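Makokha House -- Room and Furniture Safety Checklist, with Comments

For use before any hall, workroom or meeting room is handed over to a hirer. One sheet per room. Mark each line Yes, No or N/A and write in the comments space if the answer is No. The comments printed below are from the January round and stay on the sheet until the next one, so that whoever does the check can see what was found last time.

Room checked: Flakska Room, ground floor
Floor area on plan: 14 metres by the full width of the building
Result: Passed with four items to follow up

Section 1. Getting in and out

1.1 Main door opens fully and stays open on its catch.
Yes. The catch is stiff. It holds, but it needs a firm push with the foot.

1.2 Fire exit opens from the inside without a key.
Yes. Tried twice. The push bar is slightly bent at the hinge end and catches on a coat sleeve if you lean across it. To follow up.

1.3 Route to the fire exit is clear for its full width.
No on arrival, Yes on leaving. Two folded screens were standing against the exit. They have gone back to the store cupboard.

1.4 Exit signs can be read from the far side of the room.
Yes.

1.5 Outside step and handrail sound.
Yes. There is moss on the lower step again. It was scrubbed in the autumn and will want doing before the spring lettings start.

Section 2. Floor

2.1 No loose boards, lifted edges or holes.
Yes, except one edge strip by the kitchen hatch, which has lost a screw. The strip does not move underfoot yet. To follow up.

2.2 Mats lie flat and have their rubber backing.
Yes for the large mat. The small one has gone hard and curls at two corners. Remove and do not replace, as the door now has a brush strip.

2.3 Protective sheeting, where used, is flat and does not run across a doorway.
Yes. Sheeting is allowed for painting, repairs and messy work. It must be taken up at the end of the hire and not left folded in a corner, where it slides.
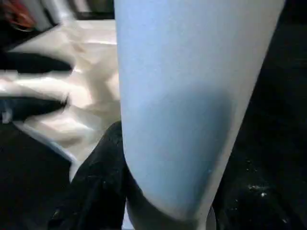
2.4 Cables are run along the wall or under a cable cover.
Yes. The extension lead in the cupboard is the long one on a drum. Hirers should unwind it completely before plugging in a heater or an urn. This was on the old notice and got left off when the notice was retyped -- please put it back.

Section 3. Stools, chairs and tables

This section causes the most questions, so the method is set out in full. Stacking chairs can be checked where they are, a stack at a time. Stools and small tables have to be turned over, one by one.

3.1 Item stands level on a hard floor.
Press down on each corner of the top in turn. A slight rock is a Pass if a foot cap is missing and can be replaced. A rock with all caps in place is a Fail.

3.2 Underside free of cracks.
Turn the item upside down on something that will not scratch the top. On moulded plastic, look at the ribs and at the places where the legs join. A pale line that you can feel with a fingernail is a crack. A pale line that you cannot feel is usually a mould mark, but write it down with the item number so that it can be compared next time.

3.3 Legs firm in their sockets.
Hold the top still with one hand and try to turn each leg with the other. Push-fit legs may turn a little. They should not lift out. If one does, put a strip of tape round the leg, take the item out of use and leave it in the repair bay. Do not glue it. Glued legs have split the collar on two of the older Kaltoment stools and neither could be saved. 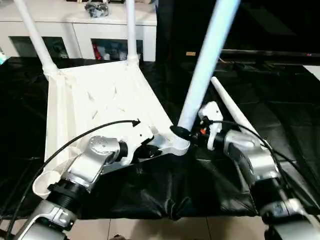

Screwed legs are simpler. Tighten by hand, then a quarter turn with the spanner kept in the kitchen drawer. If the screw keeps turning without biting, the thread has gone and the item is a Fail.

3.4 Item number can be read.
Mostly. Numbers run up to 301 and are written in marker pen under the seat or top. The ones under the canteen chairs have nearly worn away. Go over them when the chairs are next washed.

3.5 Tables: folding legs lock.
Yes, all but one. The long table with the chipped corner does not lock at the window end. It has been turned to face the wall with a label on it. To follow up, or scrap.

Section 4. Heating, lighting and water

4.1 Radiator covers fixed.
Yes.

4.2 All lights working.
No. One tube over the hatch flickers for a minute and then settles. Order two tubes from Cloltlow and keep the other as a spare. The account reference is 2430.

4.3 Hot tap not scalding.
Yes. It is slow to warm up and hirers sometimes report it as broken. It is not.

4.4 Portable heaters stored with their leads wrapped loosely.
Yes.

Section 5. First aid and notices

5.1 First aid box full and in date.
Plasters low. Eye wash in date until June.

5.2 Accident book present with a pen.
Book present. Pen missing, replaced.

5.3 Emergency numbers on the noticeboard.
Yes, but half covered by a poster for the plant sale. Poster moved across.

Items to follow up

1.2 Push bar on fire exit -- before the next letting
2.1 Screw in edge strip -- same visit
3.5 Long table -- repair or scrap by March
4.2 Light tube -- when the order comes

Completed sheets go in the green folder in the office. Please keep the old sheet behind the new one.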